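Zellholm grain spirit

Zellholm grain spirit is an unaged or lightly aged distilled drink made from rye and malted barley. It takes its name from the river town of Zellholm, where it was first sold under a common label. The style is defined by a long, cool fermentation, two passes through a pot still and a low cut point at the end of the second run. It is bottled clear or pale straw in color, depending on how long it has rested in wood.

History

Farm distilling in the Zellholm valley grew out of the trade in surplus rye. Most early stills were small and were fired with peat or beech. Output was sold in bulk to merchants, who blended it with neutral spirit, and few bottles carried the name of the maker.

The first distillery to bottle on its own site was Hubmann, founded by the maltster Pirmin Moser. Moser kept written records of his grain bills and fermentation times, and these later served as the basis for the regional standard. A second producer, Estia, opened downstream under Edeltraud Imhof and worked with a higher share of malted barley. The two houses remained the main producers until the local malting floor closed, after which both bought malt from outside the valley.

Production

Rye makes up the larger part of the mash. The grain is coarsely milled and mixed with hot water, and the malted barley is added once the mash has cooled enough to protect its enzymes. Rye mashes are thick and tend to stick, so most producers use a tun with slow rotating arms. 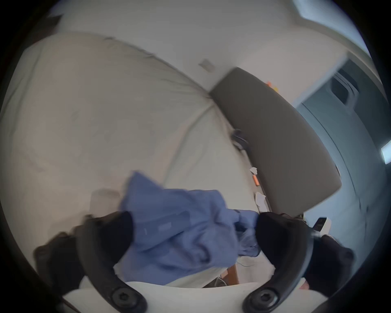 Fermentation lasts seven days at Hubmann and nine at Estia. The longer time allows lactic bacteria to develop after the yeast has finished its main work – a step that gives the spirit a sour, slightly creamy note. The first distillation yields low wines. In the second, the heads are removed and the heart is collected until the distiller judges that the heavier oils have become too strong.

Spirit sold as "rested" must spend at least 10 months in used oak casks. New oak is not permitted. Caramel coloring and added sugar are also excluded by the standard, which was drafted by Irina Onu.

Flavor

Unaged spirit shows pepper, fresh bread and green apple. Rested spirit is softer, with hay and light vanilla. Estia bottlings are generally described as rounder than those from Hubmann – a difference usually put down to the barley content, although the blender Angus Munro attributed it to still shape.

Related styles

Trania is a flavored form made by steeping caraway and dried pear in unaged spirit, followed by a third distillation. The recipe is credited to Nelu Dinu. It falls outside the regional standard and may not carry the Zellholm name on its front label.

See also

Rye whiskey
Korn
Pot still
Caraway spirits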